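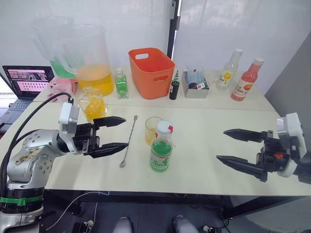

Puesto de preparación de bebidas con dos brazos robóticos, cuchara de bar y jarras sobre la mesa de trabajo.

Informe de avance – Automatización de la preparación de bebidas
Entidad ejecutora: Plurnulard
Periodo: segundo trimestre de actividad, cerrado en junio

1. Estado de los trabajos
El puesto de Marano funciona en turno de mañana desde abril. En el periodo se registraron 2,928 ciclos de agarre y vertido, con un tiempo medio de 90 segundos por bebida. La manipulación de la cuchara de bar sigue siendo la operación con más intervenciones manuales.

2. Efectos sobre el personal
La plantilla de barra se mantiene en 17 personas. Las tareas repetitivas de mezcla han pasado en parte al puesto automatizado; la reposición, el control de caducidades y la atención al cliente continúan a cargo del equipo. Se ha creado la función de operador de puesto, con turnos rotativos y formación previa. Los representantes de la plantilla han solicitado que dicha función figure en la clasificación profesional – la propuesta está en estudio.

3. Incidencias
El centro de Mudgway retrasó su puesta en marcha por la entrega tardía de los protectores de mesa. No se ha modificado el presupuesto.

4. Próximo periodo
Se impartirán casi 300 horas de formación, repartidas entre Marano y Mudgway. La evaluación ergonómica, encargada a Grolen, se entregará en septiembre junto con la justificación de gastos.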